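Spent the morning at the Ciston open day in Lund. Short thread.

First stop was the cleaning task. Kolbrún Riis runs this station. The job is to clean a dirty patch off a sheet of paper on a table.

The operator works with two hand-held grippers, one per hand, both on cables. The recordings are used to train the arms later.
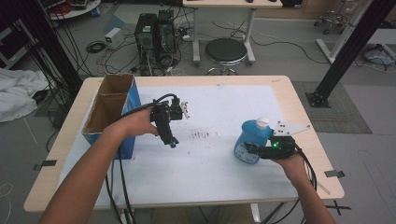 Cleaning station at Ciston, bottle in the right gripper.

I asked Kolbrún how many recordings they need. She said 600 for this task, and they want 2000 by January.

Visitors got to try it in the afternoon. I did 2 runs. Squeezing is easy, but letting go at the right moment takes practice.

Next post will be on the Hudum demo in the other hall. They have been at it since 2019.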